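Brands Learn to Say Less

For years, Aleter opened every campaign with a promise and closed it with a price. Its latest commercial for Tareo, a line of bottled teas, offers neither. A kettle boils, a door closes, and the name appears for 3 seconds. 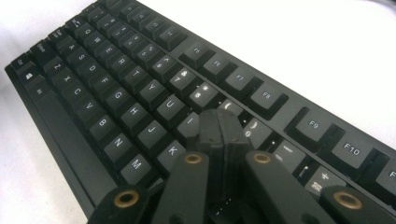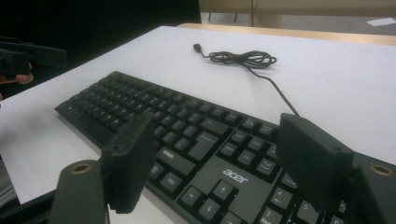 A black keyboard on a white surface, seen from two angles.

The agency tested 8 versions before the August launch. Viewers recalled the quietest one best, and the client agreed to run it without a voice-over – a first for the company.

Rivals have taken note. Khan, the furniture retailer, has cut its scripts to a single line. Hostel, a travel service, bought 100 billboards and printed only the number 404 on each, a nod to the error page that greets travelers whose bookings have vanished.

Whether restraint sells tea remains an open question. Aleter has declined to release sales figures, and a second Tareo commercial is already in production.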